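3.2. Deformación residual en prendas de punto fino almacenadas en plegado

Las prendas de punto presentan, frente a los tejidos de calada, una recuperación incompleta tras cargas de flexión prolongadas. La malla admite desplazamientos relativos entre bucles contiguos, y una parte de esos desplazamientos persiste al retirar la carga. Obura y Hedlund atribuyeron la fracción no recuperada a la fricción entre hilos en los puntos de cruce, con una contribución menor de la relajación viscoelástica de la fibra. El modelo resulta adecuado para probetas de una sola capa. En el almacenamiento doméstico, sin embargo, el pliegue afecta casi siempre a varias capas superpuestas, cuyo radio de curvatura aumenta desde el interior hacia el exterior del doblez.

Para estudiar este efecto se recurrió a la colección de Grelside, formada por prendas de uso cotidiano cedidas por hogares de la comarca. Se seleccionaron 40 prendas de punto fino, sin distinción de talla, y se excluyeron las que mostraban desgarros o zurcidos en la zona prevista para el doblez. Cada una se acondicionó en la cámara climática del laboratorio de Pandstead antes de plegarse según el esquema longitudinal descrito por Ríos: mangas hacia el interior, laterales sobre el cuerpo y, en su caso, doblez transversal del extremo superior. El periodo de reposo comenzó en febrero y la última lectura se efectuó el 19/07/2020.
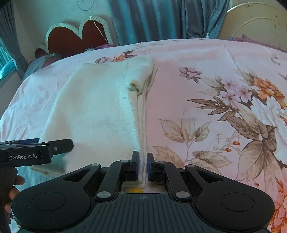 Figura 2. Prenda de punto plegada longitudinalmente sobre superficie blanda.

La altura libre del doblez, h, se definió como la distancia vertical entre la superficie de apoyo y el punto más elevado del canto, sin carga aplicada. Esta magnitud depende del número de capas, del espesor de cada una y de la rigidez a flexión del género, y disminuye con el tiempo de reposo hasta alcanzar un valor estable. La lectura se toma en el canto, y conviene distinguir los dos bordes de la pieza. En la prenda de la figura 2, el lado derecho forma un canto recto y acanalado en el que se aprecian las tiras paralelas de tejido plegado, mientras que el lado izquierdo se abre en diagonal. Solo el primer tipo de borde permite una medida repetible; en el segundo, la superposición parcial de las capas introduce una dispersión que impide asignar un valor único a h. Por este motivo, los bordes oblicuos se registraron aparte y no intervienen en el ajuste.

El ajuste de h frente al tiempo se realizó mediante una exponencial decreciente con término constante. En 13 prendas fue necesario añadir un segundo término, asociado a un asentamiento rápido durante las primeras horas. Brekke había observado un comportamiento análogo en géneros acanalados y lo interpretó como expulsión del aire retenido entre capas. Los datos presentes son compatibles con esa interpretación, aunque no permiten descartar un reajuste de los bucles en la cara interior del doblez.

La superficie de apoyo influye en la lectura. Sobre tablero rígido, la base del doblez permanece plana y la compresión se reparte de manera uniforme; sobre una superficie acolchada, el peso de la prenda produce un hundimiento local que reduce el valor aparente de h. Se aplicó a las lecturas obtenidas en estas condiciones la corrección propuesta por Aasen, determinada con un patrón de espuma de espesor conocido. La corrección se consideró válida únicamente para prendas sin elementos rígidos, tales como botones o cremalleras.

Queda por examinar el efecto del lavado. Nuttall describe una recuperación parcial de la marca de pliegue tras la inmersión en agua templada con detergente Gristier, pero sus probetas procedían de punto grueso y se ensayaron en una sola capa. La extrapolación a pliegues múltiples exigiría repetir el ensayo con control de la tensión de secado, variable que se aborda en la sección 3.3.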